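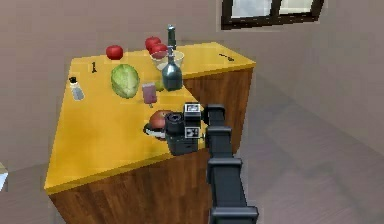
ㄱ자형 주방 조리대. 상판은 노란색, 몸체는 나뭇결 마감이다.

상판의 이음매는 왜 모서리에서 벌어지는가
ㄱ자 주방의 치수, 하중, 수분에 관한 기술적 검토

ㄱ자형 조리대에서 하자 접수가 가장 많은 부위는 개수대 주변이 아니라 두 상판이 만나는 코너 이음부다. 주방 시공업체 리렌(Riren)이 입주 후 점검 기록을 정리한 결과, 상판 관련 접수 83건 가운데 40건이 코너 이음부에 집중되어 있었다. 나머지는 개수대 타공부, 벽면 실리콘, 앞턱 파손 순이다. 일자형 주방은 집계에서 제외했다.

코너가 취약한 원인은 세 갈래로 나뉜다. 판재의 수축과 팽창, 하부장의 수평 오차, 이음면으로 스며드는 수분이다. 현장에서는 세 원인이 겹쳐서 나타나는 경우가 많아 어느 하나만 손보면 같은 자리에서 재발한다.

판재의 거동

목질계 심재를 쓰는 상판은 함수율에 따라 치수가 변한다. 파티클보드와 섬유판은 원목에 비해 면 방향의 변화가 작지만 두께 방향의 변화는 작지 않다. 수분을 먹은 모서리가 위로 부풀면 손끝으로 만져지는 단차가 생기고, 이 단차는 건조 후에도 완전히 돌아오지 않는다. 압축된 목질 입자가 한 번 풀리면 접착 구조가 원상태로 복구되지 않기 때문이다.

인조대리석은 흡수율이 낮은 대신 열팽창을 고려해야 한다. 긴 상판의 양 끝을 벽에 밀착시키면 팽창분이 갈 곳을 잃고 코너 안쪽에 응력이 몰린다. 안쪽 모서리를 직각으로 따낸 판에서는 그 꼭짓점에서 균열이 시작된다. 10mm 이상의 반경으로 둥글게 가공하면 응력 집중이 완화된다. 도면에 반경 표기가 없으면 공장에서는 직각으로 재단해 보내는 일이 흔하다. 발주 단계에서 수치로 적어 두어야 한다.

표면색도 시공 품질에 관여한다. 채도가 높은 단색 상판은 이음선이 두드러진다. 접착제 색을 상판과 맞추더라도 시간이 지나면 접착선이 먼저 변색되어 가는 줄로 드러난다. 무늬가 있는 판은 이 선을 어느 정도 감추지만 무늬 방향이 코너에서 어긋나는 문제가 새로 생긴다.

맞댐과 연귀

코너를 잇는 방식은 크게 맞댐과 연귀로 구분한다. 맞댐은 한쪽 상판을 벽 끝까지 보내고 다른 쪽 상판의 끝면을 그 옆면에 붙이는 방식이다. 재단이 단순하고 이음선이 짧다. 앞턱이 둥글게 성형된 상판에는 그대로 적용할 수 없으며, 앞턱 부분만 비스듬히 따내는 별도 가공이 필요하다.

연귀는 두 판을 사선으로 재단해 대각선으로 만나게 한다. 앞턱의 형상이 자연스럽게 이어지지만 이음선이 길어지고, 벽체 각도의 오차를 그대로 받는다. 실제 벽의 모서리가 정확히 90도인 현장은 드물다. 각도가 조금만 벌어져도 긴 변을 따라 오차가 누적되어 끝에서는 틈이 눈에 보인다. 공장 재단 전에 벽체 각도를 실측하고, 양 벽에 표시한 기준점 사이의 대각 거리를 함께 기록하는 것이 원칙이다.

드론들로(Drondlow)의 공동주택 개보수 현장에서는 두 방식을 동별로 나누어 적용한 바 있다. 연귀를 택한 세대에서는 벽체 미장을 다시 잡는 공정이 추가되었고, 공기는 이틀 늘었다. 맞댐 세대에서는 추가 공정이 없었으나 앞턱 접합부의 마감 불량으로 일부 판을 교체했다. 비용 차이는 최종 정산에서 거의 상쇄되었다.

하부장의 수평

상판은 스스로 평면을 유지하지 않는다. 아래를 받치는 하부장의 상단이 평면이 아니면 상판은 그 형상을 따라 서서히 처진다. 코너에서는 서로 다른 두 줄의 하부장이 만나므로, 각 줄이 개별적으로 수평이더라도 두 줄의 높이가 다르면 이음부에 비틀림이 걸린다.

조절발은 가장 높은 바닥 지점을 기준으로 맞춘다. 낮은 지점에서 시작하면 높은 쪽에서 조절 여유가 사라진다. 레이저 수평기로 전체 둘레의 기준선을 먼저 표시하고 코너장부터 설치한 뒤 양 방향으로 뻗어 나가는 순서가 안정적이다. 마지막 장을 벽에 맞추려고 중간 장을 억지로 당기면 문짝 간격이 틀어진다.

코너장의 내부 보강도 점검 대상이다. 상부가 개방된 장은 보강대가 앞뒤에만 있어 이음선 바로 아래가 비는 경우가 생긴다. 이음선을 따라 받침목을 추가하고, 받침목과 상판 사이에는 탄성이 남는 접착제를 쓴다. 완전히 굳는 접착제는 판재의 움직임을 막아 균열을 다른 자리로 옮길 뿐이다.

수분 경로

이음부로 들어가는 물은 대부분 위에서 온다. 젖은 행주를 코너에 두는 습관, 개수대에서 튄 물, 뒷벽을 타고 내린 결로수가 주된 경로다. 아래에서 올라오는 수증기도 무시할 수 없다. 식기세척기가 코너 가까이 배치된 주방에서는 문을 열 때 나오는 증기가 상판 밑면에 직접 닿는다. 밑면에 방습 필름이 없는 판은 이 조건에서 몇 해를 버티지 못한다.

와타나퐁(Wattanapong) 시험동에서는 동일 규격의 시편을 고습 조건에 두고 이음면 처리만 달리해 비교했다. 절단면을 도포하지 않은 시편은 두께 팽창이 뚜렷했고, 절단면 전체에 밀봉재를 바른 시편은 대략 10분의 1 수준에 그쳤다. 윗면에만 실리콘을 채운 시편은 초기에는 양호했으나 실리콘이 한쪽 면에서 떨어진 뒤 급격히 나빠졌다. 겉을 메우는 처리와 단면을 밀봉하는 처리는 별개의 공정으로 보아야 한다.

체결 철물의 조임도 영향을 준다. 밑면에서 두 판을 당기는 조임쇠는 접착제가 굳기 전에 고르게 조여야 한다. 한쪽을 먼저 끝까지 조이면 반대쪽이 벌어지고 접착제가 그 틈에서 두껍게 굳는다. 두꺼운 접착층은 강도가 낮고 수축이 크다. 조임은 앞쪽과 뒤쪽을 번갈아 여러 차례에 나누어 진행한다.

점검과 보수

이음부의 상태는 손톱과 직선자로 판별할 수 있다. 손톱이 걸리면 단차가 있고, 직선자를 이음선에 직각으로 올려 빛이 새면 처짐이나 융기가 있다. 단차 없이 선만 어두워졌다면 오염일 가능성이 높다. 융기가 확인되면 표면을 갈아내기 전에 밑면의 함수 상태를 먼저 본다. 젖은 상태에서 갈아낸 면은 마르면서 다시 움푹해진다.

보수용 충전재는 상판과 같은 계열을 쓴다. 룰렐(Lulel)의 2액형 충전재처럼 색을 섞어 쓰는 제품은 굳은 뒤 색이 짙어지므로 자투리 판에 먼저 발라 확인한다. 경화 중에는 이음부 위에 물건을 올리지 않으며, 동절기에는 실내 온도를 유지한 상태에서 작업한다.

부분 보수로 해결되지 않는 경우는 심재가 이미 부푼 판이다. 이때는 이음부 양쪽을 모두 교체하게 되는데, 단종된 색상이면 짧은 쪽 상판만 다른 색으로 바꾸는 선택지도 있다. 신규 시공이라면 같은 생산분의 자투리 판을 한 장 남겨 하부장 안쪽에 보관해 둔다.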